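Minutes, Cell 2 upkeep meeting
August 25, 2026
Minutes taken by Arne Strobel

Present: Marlene Ehlers (chair), Lieselotte Ehlers, Eero Laaksonen, Arne Strobel. Seul-gi Do joined at item 3, having been told the wrong room by the minute-taker.

1. Previous minutes

Accepted, with one correction. Eero did not "agree to rebuild the wrist". He agreed to look at the wrist. The minute-taker was asked to record what people say and leave out what he hopes they meant.

2. State of the cell

Eero reported that the arm has now done 4000 picks since the last full service. The last 200 were the worst. Most of the trouble is at the wrist, where the thick cable has begun to pull when the arm turns towards the back of the bin. The controller reads this as a collision and stops. Eero described the stop as "the only part of the system that works every time".

Marlene asked whether the cable was too short. Eero said the cable was the right length for the route in the drawing, and that no cable had followed the route in the drawing since Lieselotte fitted the new cover. Lieselotte said the cover had been fitted according to the sheet supplied by Danura. The sheet was produced. It shows a different cover.

Agreed: Eero and Lieselotte to re-route the cables together, on the same day, in the same room. Slack to be left at the wrist and checked by hand through the full turn before power goes back on.

3. Bin and clamps

Seul-gi arrived and went through the current layout. The sheet-metal bins stay where they are for now, with the bar clamps left on. She has checked the clamps every Monday and would like it known that one of them had been loosened between checks on two occasions. General silence. Lieselotte then remembered that she had needed a clamp for something.

Marlene proposed bolting the bins down. Eero was against this on the grounds that the layout will change again in November. Marlene pointed out that it was also going to change last November. Left as it is, with the clamps declared part of the machine and therefore not for borrowing.

The blue tape stays too. Anyone who peels it up is to put it back in the same place, and "near enough" will not be accepted as the same place.

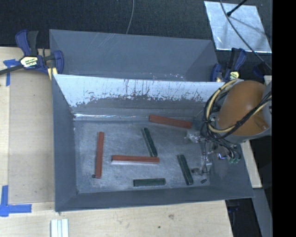
Felero Works, Handling and Maintenance Section

4. Test bars

The current set is three red bars and three green, the green being the shorter. Seul-gi reported that the red ones give little trouble. The green ones are missed when they lie close to the front wall, as the gripper comes down at an angle it can't finish. Eero thinks the approach height is wrong. Seul-gi thinks the approach angle is wrong. Both have spreadsheets.

There was some discussion of the light. The back wall of the front bin catches it badly along the top, and there is a bright line at the seam with the floor that the vision software is fond of and has on occasion tried to pick up. Arne suggested painting the inside matt grey. Lieselotte said paint would come off on the bars within a week. Arne suggested better paint. He was given the action.

Loose bits in the bin: Marlene asked that the floor be looked over before each run and anything that isn't a bar be taken out, however small. Eero said small parts in there were sometimes useful for seeing what the gripper would do about them. Marlene said that in that case he could write down when he was being useful.

5. Gripper

Lieselotte has the Goton fingers on the bench and is willing to try them. They are wider than the present ones and she expects them to foul the wall in the corners. Seul-gi asked why we had bought them. The order was found in the folder. It was signed by everyone present.

The connectors at the gripper are to be relabelled while the cables are off. At the moment two carry the same number, a system which Eero says is quite clear once you have got it wrong a couple of times.

6. Fault log

The log in Varma stands at 968 entries. Arne has read them, and reports that a good many say "stopped" and one says "stopped again, see above". From now on an entry needs the position of the arm, which bar it was after, and what was done to get it going. "Switched off and on" is allowed but must be admitted to.

7. Actions

Eero and Lieselotte: cables re-routed, relabelled and checked by hand.
Seul-gi: try the green bars by the front wall at two approach heights and two angles, and show both spreadsheets to Marlene.
Arne: matt paint, a sample on scrap sheet first.
Lieselotte: buy a clamp.
Marlene: ask Danura for the right sheet.

8. Any other business

Eero asked whether the stool by the cell could be replaced. Referred to the next meeting, as it was at the last one.

Next meeting when the cables are done. Marlene asked for a date. Eero offered to look at one.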